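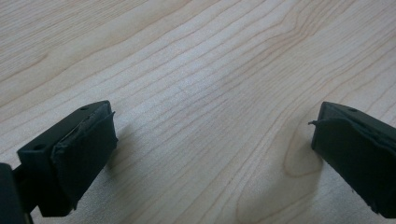

Four months with the Sketer hand gripper at our packing shop

Posted Aug 21, 2020

We're a small shop in Flirnach that packs and ships other people's stuff – candles, spare parts, tea, whatever comes in the door. In April the owners put in a robot arm for the dull end of the line, and with it came the Sketer, a gripper you hold in your own hand to show the arm how a job is done. I've used it most shifts, so I get to complain about it.

What I like

It's easy! I was picking up cartons with it before my coffee got cold. The fingers open nice and wide, and the dark pads on the inside faces don't slip on glossy boxes. We paid $680 for ours through Rathjen, and for a tool that gets handed around all day I think that's fair.

What I don't

The pads. They wrinkle, the edges lift, and then you get little frayed bits sticking out that catch on tissue paper. A new set is $33 and I'd buy two with the gripper. My wrist is also pretty sore after 100 picks in a row, so we trade off now (should have done that from the start). I'd love a smaller grip for smaller hands.

What it's done to the job

I was nervous about this part. The arm does the plain carton runs, up to 2000 boxes on a big week, and I don't miss those one bit. What I do miss is the talking – we used to stand across from each other all day, and now one of us is off at the maple-colored table teaching picks while the other watches the line. Hours stayed the same. Pay went up a little for the people who train the arm, which caused some grumbling until everyone got a turn at it.

We tried the Cuseo before this one. It was lighter, but the trigger was stiff and I kept dropping things.

Four stars from me. I'd give it the fifth for tougher pads, and if anyone has found a glue that holds the old ones down, please put it in the comments.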